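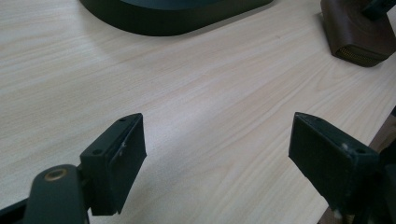
A reader of my last post asked whether law firm recruiters ever hire anyone without a law degree, and if they do, whether that person spends the whole day making cold calls. Fair questions! The answer to the first one is yes, we're doing it right now. The answer to the second is no, though I won't pretend the phone never comes into it.

So, we're hiring. I run the paralegal and legal support desk at Zernen, and I need a junior recruitment consultant to sit with me (sometimes literally, the Oten office is not large). I'm writing the ad myself because the last one went through three people and came out sounding like a lease.

What we do: we find paralegals, legal secretaries, billing clerks and the occasional junior associate for small and midsize firms. Our biggest client is Ondrejka, who do mostly property and probate work and who like to see a shortlist fast. We also fill a lot of short contracts, the kind where somebody goes on leave and the firm remembers two days before.

The first couple of months you'd be on the candidate side. Reading resumes, calling people back, setting up interviews, chasing references, and fixing records in our database. It holds 2,966 candidates at the moment and 1,294 of those haven't heard from us in over a year, which bugs me more than I can say. A good chunk of your early work will be getting back in touch with them and finding out who has moved, who has retrained and who would rather we left them alone. After that you start taking job orders from clients yourself, with me listening in until you're sick of me.

You don't need a legal background. I came from a travel agency. I do want someone who writes a clear email, can say no to a candidate kindly and on the same day, and doesn't mind asking a partner what the salary is when the partner clearly hopes you won't. If you've worked a front desk, a call center, a court office or anything with a waiting room, please tell me about it.

Pay is $42,000 base plus commission, and commission starts with your first placement, no waiting period. You get 18 days of paid vacation plus public holidays, and we close between Christmas and New Year's. Health insurance starts on day one. Hours are 8:30 to 5:00 with one late evening a week, since plenty of candidates can't talk until they've left work. Two days a week from home once you're trained. The Davosness office also has desks if that's closer for you, but the training happens in Oten.

To apply, send a resume and a few lines on why this sounds like your thing. I really don't need a formal cover letter! If your resume has a gap in it, that's fine, leave the gap. I read everything myself and I answer everybody, usually within the week, a bit slower right after the holidays.

First chat is on the phone, twenty minutes or so. Second one is in person, and you'll meet the rest of the desk and sit in on a real candidate call. There's no third round and no personality test.

Posted 2023-12-30. The job stays open until it's filled. Use the contact form on the Zernen site and put "junior desk" in the subject line so it comes to me and doesn't land with accounts.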